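Plullden Chapel Notes

September 1, 2016

Reading the minor prophets with the Tuesday crowd gone

Our summer study in Habakkuk is finished. We started in April with the plan of covering three short chapters before school let out, and it took us until last week. I think we stayed on the second chapter for most of July. I have no regrets about that, though I did get a few looks when I said we would be reading verse four again.

Habakkuk is a complaint. He asks God how long he has to cry for help, and the answer he gets is worse than the problem he started with. The Babylonians are coming. He complains about that too. Then he goes up on the watchtower and says he will wait and see what God has to say to him.

I had preached on the watchtower before, back when we were still meeting on Nechyporuk Street, and I made it sound like a quiet time with a cup of coffee. Reading it slowly this year I don't think that was right. A man on a wall is on duty. He is tired, he is looking at the same hills he looked at yesterday, and he can't come down until somebody relieves him.

Eusebio Huanca was the one who got me thinking this way. He worked nights for years at the Lirix plant and told the group that the hardest hours were between 2 and 4, when there was nothing to do except stay awake. He said he used to pray the same psalm over and over until the day shift pulled in. I wrote that in the margin of my Bible. 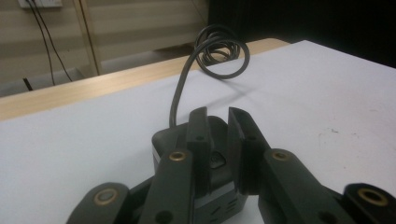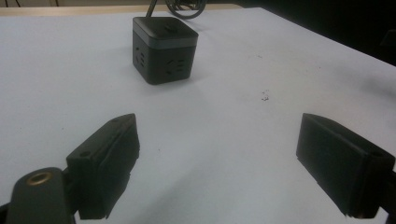

A black power block on the table.

The other thing I want to write down before I forget it is the end of the book. The fig tree does not bud, there are no grapes, there are no sheep in the pen, and he says he will rejoice anyway. One of our younger members asked if he was just talking himself into it. I said maybe, at first. I have sung plenty of hymns that way and meant them by the third verse.

A few items of business. The Floseten trip offering came to $1,233, which covers the van and both nights of lodging. Thank you. We had almost 70 people at the picnic, and there are two casserole dishes still in the church kitchen, one glass and one blue. Please come get them.

In the fall we will be in Ruth. It is four chapters, and I am not going to promise how long it takes. Read the first one before you come, and if you can, read it out loud to somebody. I plan to begin with Naomi and the road back to Bethlehem, and with the part where she tells the women in town to call her by a different name.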